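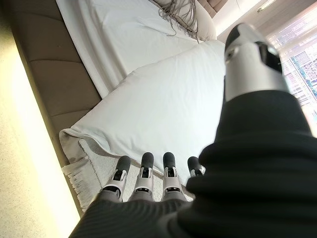

Bed made, and now a little thread about sleep 🧵

I've been meaning to write this since November, when I finally admitted to myself that I hadn't slept properly in ages. I don't mean the dramatic kind of not sleeping. Just waking at some silly hour and lying there going over an email I sent in the spring.

First thing I changed was making the bed, every single morning, before the kettle goes on. My friend Dymphna Heffernan swears by it and I'd rolled my eyes at her for years (sorry, Dymphna, you may screenshot this). It's so much nicer to climb into at night and I don't know why I held out!

Second thing: the duvet. I'd been using the same great heavy one all year round, kicking it off and dragging it back on like some sort of exercise class. Bought a lighter one from Gidey for £60, which felt like a lot when I was stood at the till, and I've not regretted it for a minute.

Pillows I'm still undecided on. Suqin Du lent me her buckwheat one and it rustles. She says you stop hearing it. I gave it 2 weeks and I was still hearing it, so back it went with a box of shortbread.

Someone asked about reading in bed. Yes, always, but a paper book, and something a bit gentle. I'm on a very long one about canal boats from the Utness library sale. I've managed 100 pages since Christmas, so you can see how well it's working 😂

Phone now charges in the hall. I won't pretend that was easy. The first few nights I kept patting the bedside table for it, and I had to dig out my old travel alarm, which ticks far louder than I remembered. It lives in the sock drawer and I can still hear it perfectly well at seven.

Oh, and tea! I'd been having a proper strong cup after supper for most of my adult life and telling everyone it made no difference to me. Well. Camomile now, with a bit of honey, and I've nearly come round to the taste.

I still have bad nights, had one on Sunday's leftovers only last week, so if you've any tips for the four o'clock wake-ups please do send them over. Particularly from anyone with a snoring dog.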